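Mulcahy Suturing Project Passes 2,000 Recorded Examples

Research news

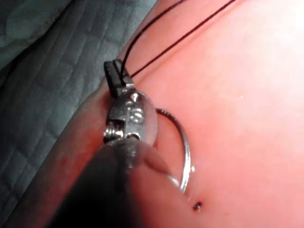 A robotic needle driver with a curved suture needle and black thread at the tissue surface.

The Mulcahy Institute announced Friday that its surgical learning project has collected 2,027 recorded examples of robotic suturing, passing the goal of 2,000 set when the work began. The recordings will be used to train Golau, a software system intended to learn individual steps of wound closure from human operators.

Each example covers one short part of the task, such as picking up the needle, turning it to the correct angle, passing it through tissue or drawing the thread. An operator seated at a console performs the step by hand while the system stores video together with the position of the instrument and the commands sent to it. Recordings are made on bench tissue only. No patients are involved in the project.

Collection took place in the institute's Prarnia laboratory over a period of 7 months. Operators ranged from senior surgical staff to residents in their first year of training, and the project team asked all of them to work at their normal pace. Early sessions had favored slow, careful motions, and the team found that software trained on those recordings hesitated when the thread was pulled at ordinary speed.

The collection also includes attempts that did not go as planned. Dropped needles, poor angles and tangled thread were kept and labeled, along with the motions the operator used to recover. The team considers this material — which was discarded during the first weeks of the project — to be among the most useful for training, as a system that has seen only clean stitches has little to draw on when a needle slips.

Every recording is reviewed by 3 readers before it is accepted. The readers mark the start and end of each step and note whether the needle tip could be seen. Where they disagree, the example is set aside for a second review and does not enter the training set until the labels have been settled.

Engineering support was provided by Gustent, which built the recording software and maintains the storage system. Under the terms of the agreement, the institute retains control of the recordings, and outside groups may request access for noncommercial research.

Training of the first full version of Golau is scheduled to begin in May. Testing will be limited to needle pickup and single stitches on bench tissue, with an operator at the console able to take over at any time. Requests for access to the recordings may be sent to the Mulcahy research office.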